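3 材料与方法

3.1 调查地点

调查在卡尔斯卡(Kalska)河下游的斯凯尔波特(Skellport)老城区进行。该城区由河道分为东西两岸,西岸为十九世纪末形成的排屋街区,东岸多为战后改建的仓库和办公楼。两岸地势低平,街道铺装以石块和沥青为主,行道树以椴树和白蜡为主,树龄差别较大。河堤外侧保留了一条狭长的草地,每年夏季割草一次。

选择这一城区有两方面考虑。其一,当地此前做过普通楼燕(Apus apus)的繁殖调查,纸质记录由Halvorsen整理,保存基本完整,可以与本次结果对照。其二,西岸街区近年来陆续进行外墙保温和屋面翻修,檐口缝隙大量封闭,而翻修进度在各街段之间并不一致,由此形成了翻修街段与未翻修街段相邻的局面,便于比较。

3.2 样线与巢址登记

在西岸和东岸共设10条样线,沿街道中线布设,尽量避开施工围挡。每条样线由两名观察者同时行走,一人负责左侧立面,一人负责右侧立面。行走速度保持缓慢均匀,遇到楼燕进出建筑时停下,记录门牌、楼层、洞口类型和朝向,并在立面草图上标出位置。

巢址的认定采用较严格的标准:只有目击成鸟进入洞口,或在洞口外听到雏鸟叫声,才登记为占用。仅有成鸟贴近立面飞行而未进入的,记为“探访”,不计入巢址数。这一区分参照了Galanis在早先调查中的做法。探访行为在繁殖季后期明显增多,多由未参加繁殖的年轻个体完成,若将其并入巢址,后期数字会偏高。

洞口类型分为檐口缝隙、瓦下空隙、墙体孔洞和人工巢箱四类。难以归类的洞口,由Yaman与Nishad分别判断后讨论确定;仍有分歧的,按未定类型处理,在总数中保留,在分类比较中剔除。

3.3 观察时段

观察自五月上旬开始,至七月下旬结束。每条样线在每个月内至少完成3次行走,均安排在日落前两小时内。楼燕在这一时段集中归巢,群体低飞绕圈并鸣叫,洞口较易确认。清晨时段也作过尝试,但成鸟离巢迅速,且街道背光一侧难以看清洞口,所得记录仅用于补充,不进入统计。

降雨或风力较强时停止观察。楼燕在持续阴雨天气中会离开城区到较远处觅食,此时的低计数并不反映巢址减少。因天气中断的行走一律作废,改期重做,中断前已登记的巢址在重做时重新确认。
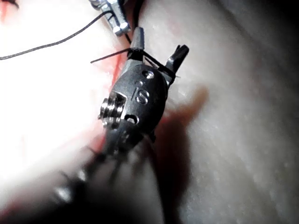 图1

3.4 建筑特征

对样线两侧的每栋建筑登记下列特征:建造年代、层数、屋面材料、檐口形式、外墙是否加装保温层,以及最近一次翻修的年份。建造年代和翻修年份取自市政建筑档案,档案缺失的,由Tzavaras走访业主补充。业主的回忆有时只能精确到某个十年,这类建筑在涉及翻修年份的分析中不予使用。

檐口形式对楼燕的影响在文献中多有讨论,但各地的描述方式很不统一。本文只区分开放式和封闭式两种。开放式檐口指檐板与墙体之间留有连续或间断缝隙者,封闭式则指缝隙已由木板、灰浆或金属网封堵者。金属网破损而形成入口的情况在西岸时有所见,仍归为封闭式,另加备注。

楼层高度以洞口所在楼层表示,不作实测。楼燕离巢时需要先下坠一段距离再展翅飞行,因此底层洞口极少使用。本调查登记的最低巢址位于二层,洞口下方为内院,没有遮挡。

3.5 巢箱

西岸的布索夫(Busov)街在翻修时安装了40个人工巢箱,嵌入山墙上部,开口朝北或朝东。巢箱由业主协会出资,安装前未播放鸣声引诱。本研究将这些巢箱作为单独一组处理,不与天然洞口合并。巢箱的占用标准与3.2节相同。为减少干扰,繁殖期内不开箱检查,只在九月楼燕离开后查看箱内有无巢材和卵壳。

部分巢箱为家麻雀所用。两种鸟的巢材容易分辨:家麻雀的巢体积大,多干草和杂物;楼燕的巢为浅碟状,由羽毛和细草以唾液黏合。同一巢箱内两类巢材叠压的,以上层为准,并注明下层种类。

3.6 数据处理

巢址密度以每百米街段的占用洞口数表示。翻修与未翻修街段的比较采用配对方法,每对街段须位于同一条街道,建造年代和层数相同。不能配对的街段只用于描述总体分布。

由于同一街段内的巢址并不相互独立,显著性检验以街段为单位,不以单个巢址为单位。楼燕对巢址有很强的忠诚性,同一对成鸟往往连年使用同一洞口,并吸引年轻个体在附近定居,这使得巢址在空间上成簇出现。特里安塔菲卢(Triantafyllou)广场周围即为一例,该处翻修较晚,集中了西岸相当一部分巢址。为检验结果是否受个别街段左右,本文在去掉广场周围街段后重复了全部比较,两组结果均列于第4节。

旧调查的记录以门牌为单位,没有标明具体洞口,因此与旧数据对照时,本次数据也合并到门牌一级。旧记录中有2处门牌在街道重新编号后无法对应,予以剔除。

3.7 方法的局限

日落前的观察对噪声较敏感。东岸仓库区在傍晚仍有车辆装卸,雏鸟叫声不易听清,当地的占用数可能偏低。此外,墙面有藤本植物覆盖的建筑,洞口常被叶片遮挡,成鸟进出往往一闪而过,只有反复观察才能确认。对这类建筑,我们在六月增加了定点守候,守候所得巢址在附表中单独标注,密度计算时分别给出包含和不包含守候结果的数值。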